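Plorngate Library Network to Open Weekly Chess Evenings at Four Branches

PLORNGATE – The Plorngate Library Network announced today that it will extend Wednesday opening hours at four of its branches beginning in May, with the additional time set aside for free public chess evenings.

The program, supported by a grant from the Ouellet Foundation, will run for 10 weeks and is open to residents of all ages. Registration is not required. Sessions will begin at 6 p.m. in the main reading rooms.
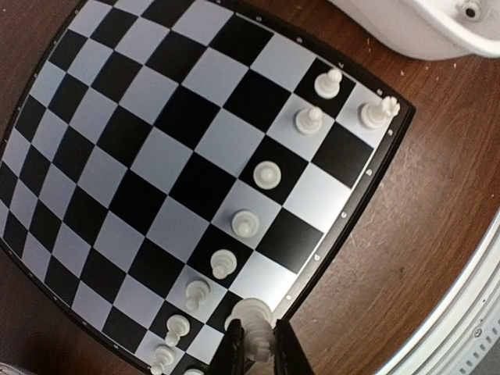 A trial held last fall at the Drirner branch drew 71 registered participants, many of whom had not previously held a library card. Beginners will receive a short introduction to the rules before their first game. Boards with rank and file labels printed along the border will be used, so that new players can learn to write down their moves from the start.

"Our branches are at their best when people have a reason to stay," said Harish Bangera, director of the Plorngate Library Network. "We are grateful to the foundation for making the longer hours possible."

Arnaldo Peixoto, program coordinator, will oversee instruction at all sites. Players aged 10 and under must be accompanied by an adult.

A full list of participating branches is available at any library service desk.

Media contact: Office of Public Information, Plorngate Library Network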